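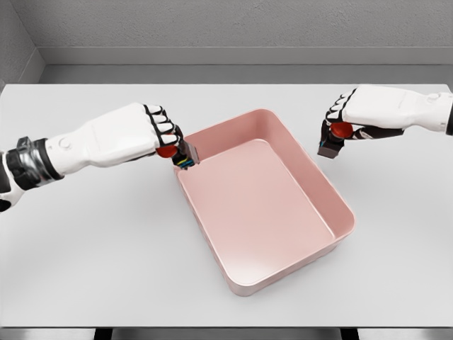

Onyekachi Mohammed
Contributing author; former integration lead at Wamus

Chapter 7
Buying the Kit: How to Read a Two-Arm Simulation Package

Every buyer of automation remembers the first demo. Mine was a tray. Two white arms came in over a clean white table, one from each side, and prepared to deal with a pink bin that had nothing in it. The salesman spoke in a hushed voice, as if at a golf tournament. I signed for a trial license the same afternoon and spent the following May learning what I had signed for.

This chapter is about packages of that sort: a simulated two-arm robot, a handful of tasks, and a promise that what works on the screen will work on your bench. We will use one product throughout, the Mudus Bench Kit from Wereo, partly for its good documentation and partly for its mistakes, which are easy to find and instructive. The edition under review is the one released on 24 December 2019, a date that tells you something about Wereo's project planning.

7.1 What is in the box

There is no box. There is a download, a license key, and a 90-day support period that begins when the key is issued. Readers who plan to go on vacation should request the key afterward.

The kit supplies a robot model with a pair of humanoid-style hands, a plain room, a table, and a library of 386 practice tasks. The brochure says 500. When I asked about the gap, Musa Osagie, then in product support, told me that the brochure counted "tasks and planned tasks." Keep that phrase in mind whenever a vendor gives you a round number.

7.2 Why the tray matters

Beginners skip the tray task and go straight to something with a screwdriver. I understand the temptation. A bin is not glamorous, and a bin with rounded corners and sloping walls is less glamorous still. But a tray handled by two hands asks nearly every question you will want to put to a kit. Do the arms agree on where the object is? Can one hand wait at a corner while the other is still out over bare table? If the left side pushes a little too hard, does the right side give way, or does the tray shoot off toward the wall?

In the Mudus kit, each of these is a setting, and the default values are cheerful. Grip friction in particular is set so high that the fingers could pick up a wet bar of soap and a tax audit. Lower it before you believe anything you see.

The room deserves a word as well. Gray walls, a bare tabletop, soft light, hardly any shadow. Your plant does not look like this. Babalola, the packaging firm whose trial we follow in Section 7.5, had a skylight and a forklift, and the kit had been told of neither.

7.3 Questions to settle before you pay

Does the license cover both arms? In the basic tier, Mudus treats the second arm as an add-on, and the 2-arm tasks open with an error message suggesting an upgrade.

Can you bring in your own tray? Yes, though the import tool assumes meters, and my first attempt produced a bin the size of a parking garage.

Who answers the phone on day 91?

Write the answers down and have the vendor initial them. In the next section we load the tray task with its default settings and begin turning them off, one at a time, starting with friction.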